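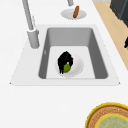

According to Pui-shan Hsieh, a water meter never lies, it only gets misquoted, and I should stop ringing people up and go and lift the lid off mine. I have now done this and I am more confused than before, so over to you lot.

We went on a meter when we moved to Trandach. Two adults, one shower, no pond, no pool, no teenagers. Until this summer the bills were dull and I paid them without reading them, like a normal person. The June bill from Flovton gave a reading of 1,563. The latest one gives 2,064, and they want to put my direct debit up to 185 pounds a month to "spread the cost". Spread it over what, a vineyard?

I rang. The man was very pleasant and suggested we might like to turn the tap off while brushing our teeth. I said we already did. He said some customers find a washing up bowl helps. I have since bought a washing up bowl and resent it every evening.

Then I went out with a torch and a screwdriver and looked at the meter in the pavement. There was a fair bit of mud. Once wiped, it said 3,006. So that is a third number, and bigger than either of the others. Do I owe them even more? I haven't told them, obviously. Is this a leak, a wrong reading or something else? And does the bowl make any difference at all?
Posted by soggybottomdrawer, Nov 29, 2019

3 replies

gaz_on_the_hill
Get a Rorkik on your kitchen tap. It's a little mesh thing, screws on the end, makes the water come out all fluffy. We've got one and our bill is tiny. Mind you we're not on a meter.

Mrs Plumtree
The bowl first, as it seems to be causing the most pain. It saves you something if you were in the habit of washing up under a running tap, and hardly anything if you put the plug in. It will not account for the gap between your bills. If you had washed up in the street with a fire hose you would struggle to get there.

Your bill is in cubic metres, and a cubic metre is a thousand litres. Take 1,563 away from 2,064 and you get 501, in under half a year. Two people would do well to get through a tenth of that. So either the water is going somewhere or the numbers are wrong, and the teeth are innocent.

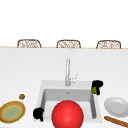
Before you blame the pipes, do the boring test. Last thing at night, when the washing machine and everything else has finished, write down the whole meter reading including the red digits. Don't use any water, don't flush, and read it again first thing. If it has moved, you are losing water. Then turn off the stop tap inside the house (ours is behind the bleach, yours will be behind something worse) and watch the dial. Still going round, the leak is between the pavement and the house. If it stops, the leak is indoors, and my money would be on a toilet. Put a drop of food colouring in the cistern, leave it half an hour and see if the pan goes blue. They can trickle for months without making a sound.

Now, your 3,006. There should be a serial number stamped on the meter, usually on the collar or the face, and the same number should be on the bill, in the small print under the readings. Check they match. I would be quite surprised if they did. Two readings from Flovton that don't join up with the one in the hole sounds to me like you are looking at the wrong meter, or they are. In a terrace the lids are often side by side and it is easily done.

To find out which is yours, have somebody run the kitchen tap flat out while you stand over the hole. If the dial sits there doing nothing, you have been reading next door's. Lift the other lid.

Don't cancel the direct debit while you argue. Ask them in writing to hold it at the old amount until the meter has been checked, and send photos of the serial number with the reading showing. Look for an E next to the readings on your bill too, as it means they guessed. If June was a guess on the low side, some of that 501 is old water catching up with you, which is annoying but at least legitimate.

Trevor (Man with Van)
What she said. Had this in my old place, two years paying for the bloke upstairs, and he had baths. Got it all back in the end but it took five letters. Also wear gloves when you lift the lid - slugs.

soggybottomdrawer
Serial numbers do not match. Going back out with the torch and a better pair of gloves. The bowl is in the shed.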